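The flower stall that outlived the market

Brerside lost its covered market in stages. The fishmonger went first, then the two greengrocers, and by the time the council closed the east doors there were 13 traders left under a roof built for 58. One of those still taking money every morning is the flower stall by the bus stop, now run from a painted shed on the pavement.

Marianna Wysocka took it over from her aunt. She sells cut flowers, a few pot plants and, for the past three years, artificial stems as well, which she held out against for a long time. 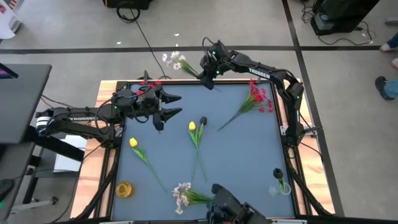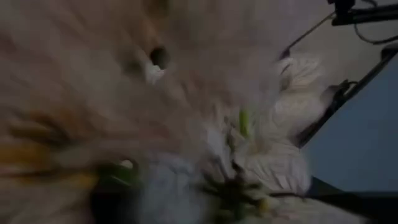 Artificial flowers have no place on a proper stall, according to Barbara Kozłowski, who has bought from the family since she moved to the town. She would sooner have three real daffodils in a jar than a whole vase of the other sort, and she has told Marianna so more than once.

Marianna does not argue. The fresh flowers still bring people to the shed, she says, but the artificial ones pay the rent through the winter. Much of that trade is for graves. The cemetery is on an exposed hill, and families who live a long way off want something that will last between visits.

The rent is £391 a month, paid to the council. It covers the pitch and a water tap but no electricity, so the shed closes at dusk — half past three on the worst days. Fresh stock comes by van before six. Roses are dear in February and nearly given away by June. Anything that has not sold in four days goes to the church hall or on the compost.

What happens next depends on the old market. The council wants to turn the building into flats with shops on the ground floor, and a petition asking for a small trading hall instead has gathered 2705 names. Witold Sowa, who mended shoes inside for most of his working life, signed it but does not expect to go back. His customers have got used to driving to the retail park.

Marianna would take a unit if the price were fair. She would like a sink, a light and a door that locks properly. A decision is due in September, and until then she has renewed the pitch by the bus stop, where the queue for the number nine still buys most of her carnations.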